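September, 4:30 pm

Back on the Cowie peat cores with Nighat! We got 33 slices dried and weighed (yay), but slice 5 came out way too light, so I'm redoing it tomorrow before anyone gets excited about carbon loss. Bottom of the core should be 3,000 years old if Murdo's dates hold. Elspeth wants the methane numbers too, ugh.

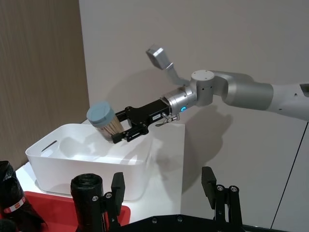 Arm with the two-finger gripper, blue ring lit.

Need more foil trays, ask Lorna.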